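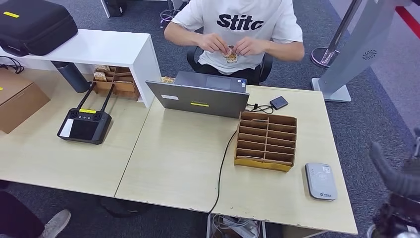
The two desks in the study, with the laptop and the cardboard organizer.

Posted 1/5/22 by Sioned Gwynne

The annual review of the study desks has been completed, and the results are recorded on this blog in keeping with past practice. Readers who have followed these entries since March will recall that the two light wood desks were brought together in order to provide one continuous working surface. That arrangement will continue.

The principal change concerns the cardboard organizer, which now has a permanent place on the right-hand desk. It has two columns of narrow slots and a yellow base at the front. The slots will be assigned as follows. The left column is reserved for household correspondence, including the Dikance statements and the Vutora service papers. The right column is reserved for small packets and cards, which have until now been kept in a drawer with the spare keys and could not be found when required.

No slot is to hold papers older than 24 months. Items past that limit will be moved to the Brovitz binder in the hall closet, which accepts up to 100 sheets and is at present well under half full.

The card reader will remain at the front corner of the right-hand desk, below the organizer. A proposal to store it in the closet was considered and declined, as it is used too often to justify the walk.

Cables remain under review. The long black cable from the laptop still crosses the desk and goes over the front edge. Adhesive clips were ordered from Cieślak under order 363 and have not arrived. Until they do, anyone using the desk is asked to leave the cable where it lies and to keep cups on the windowsill.

The drone remote control has been placed on the left-hand desk for the time being. It has no assigned location. Suggestions may be left in the comments, with the exception of the top of the bookcase, which was tried last summer.

The next entry will address the drawer, including the matter of the keys.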